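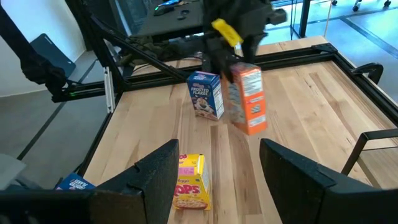 Small boxes go stale slower than one big box, a reader wrote in after our pantry page in June, and they get eaten, while the big one sits half full until somebody throws it out. Several other messages said the same, and a few disagreed on price. We have put our notes on single-serving cereal on this page.

Print this page | E-mail this page

Little Boxes: Single-Serving Cereal on the Table

The small boxes are sold in mixed packs and also loose by the tray. We buy them from Vasilakis, the grocery on the corner, where they are on the bottom shelf next to the oatmeal. The mix changes. The last time we stocked up we came home with 11 boxes and put them in the shallow Fimby bin that used to hold tea.

The picture at the top has Corn Pops in yellow and Frosted Flakes in blue, with an orange box in the air. The yellow one has a pink label stuck near its top corner. One of the blue ones is lying on its side at the edge of the table.

Notes on keeping them

Standing up or lying down makes no difference to the cereal. Standing up is easier to read from the front. If the bin is deep, lay them flat in two layers with the name on the side facing up.

Color is the quickest way to sort. Children who can't read yet will ask for the yellow one or the blue one, and they will usually get what they meant.

Stickers on the front are fine for a price or a name. Put them near the top, and keep them off the flap or they tear when the box is opened.

Check the date on every box. In a mixed pack the dates can differ. Ours were six weeks apart in one pack.

Boxes and bowls

Some people still cut the box open along the front and pour the milk in. This works only if the inner bag is the kind that lines the box, and many are not. Use a bowl if you are unsure. A small Tindix bowl holds one box with room for milk. Two boxes need a soup bowl.

Empty boxes flatten easily once the bottom flap is loosened. We take out the bag first and put the cardboard with the newspapers.

For travel, seven boxes fit in a Fultell lunch bag if they are packed on end. Put the milk in something else.

This site uses cookies. By continuing to browse you agree to our use of cookies. Accept | Learn more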